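3.2 Letter placement task

The second task was designed by the student team during the spring term of the Cirkwood robotics course. Students collected all demonstrations by hand, using a gripper with two printed markers on its base plate. Each pair worked in sessions of 12 demonstrations and then traded roles, with one student moving the gripper and the other resetting the letters.

In total the course recorded 3,486 demonstrations over both tasks. We kept 700 from the letter task for training. Recordings were dropped when a marker was lost from view for more than a second or when the student restarted partway through. Herman Tarigan checked the kept recordings, and Arif Krishnan wrote the script that aligned them in time.

Foam letters were used because they are light, cheap and soft enough to give under the finger pads. Their positions on the dark fabric changed between sessions. Figure 4 shows the view used as policy input. 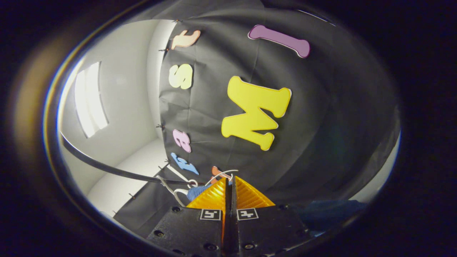
Figure 4. Gripper-mounted view in the letter task, with foam letters on the gray backdrop.

Images were not corrected for lens distortion before training. The Pelel baseline used the same input, but with 600 demonstrations.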